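Vullstead repair morning turns its attention to power strips

15 Feb 2025

There was a good turnout at the Tellulcombe Rooms in Vullstead for the first repair morning of the year, and a lovely hum of conversation to go with it. The tea urn was on early, the lamps and toasters came in by the bagful, and by the time the doors closed 36 people had signed the book, which is the most the group has seen since it moved out of the library in December.

This time the theme was the humble power strip, the sort of thing most of us push behind the sofa and forget until the vacuum cleaner needs somewhere to go. Ngân Châu, who has run the electrical table from the start, asked everyone to bring theirs along from home, and a great many did – some still trailing a fair bit of fluff. She looked over the plugs and leads, tested what could be tested, and set aside those with scorched sockets or split cable to go for recycling.

"People are a bit shy about showing me the old ones," she said, "but I would so much rather see it here on the table than have it tucked under a rug with a heater plugged into it."

Her advice was simple enough to take home: one heavy appliance at a time, never one strip plugged into another, and a look at the rating printed underneath before anything goes in. Visitors from overseas had questions of their own about plugs, and there was a cheerful discussion about sockets made to take more than one kind of pin.

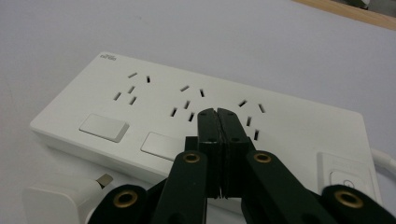
Switches came up a good deal too. Several people liked the idea of turning things off at the strip at bedtime, and Ngân was all for it, though she did remind us that a fridge or a freezer should be left well alone.

The raffle, with a hamper given by the Magalhães bakery, raised 40 pounds towards new test leads, and our thanks go to everyone who bought a ticket and to those who stayed behind to stack the chairs. The next morning will be given over to radios and record players. Entry is free as always, and cake is very welcome.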